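Print this page
E-mail this page

Folding a Short-Sleeved Shirt on a Covered Table

A bed is too soft for folding. Use a table, and put a cloth on it so the fabric doesn't slide. Felt works well. Ours is a Tukex cloth, 236 cm long before we trimmed it, and it has stayed put without clips.

You need a space a little wider than the shirt with both sleeves out. For most adult sizes, 115 cm is enough. If you share the table with other work, move papers and drinks off to the sides and check that the caps are on tight.

1. Lay the shirt down with the neckline away from you and the hem toward you.
2. Smooth the body from the center out to the side seams.
3. Pull each sleeve straight out to the side and flatten it.

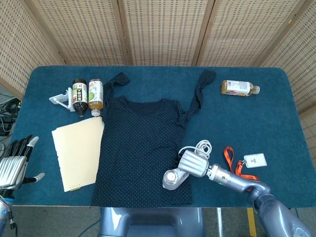
Sleeves cause most of the trouble with thin shirts. They roll up on themselves when the shirt is dropped on the cloth, and if you fold over a rolled sleeve you get a ridge down the back. The navy polka-dot shirt has both sleeves twisted into narrow strips pointing toward the far edge, even though the body is spread flat. Fix this before you fold anything. Put one hand on the shoulder seam, take the sleeve opening in the other hand, and untwist it – don't just press it down.

4. Turn the shirt face down, keeping the neckline at the far side.
5. Fold one side in to the middle of the back, then lay the sleeve down along the fold. Repeat on the other side.
6. Bring the hem up to the collar. For a drawer, fold once more.

Shirts going into a Skutia shelf box can skip the last fold. The narrow Flarnum drawers need it – measure yours first.

Print this page | E-mail this page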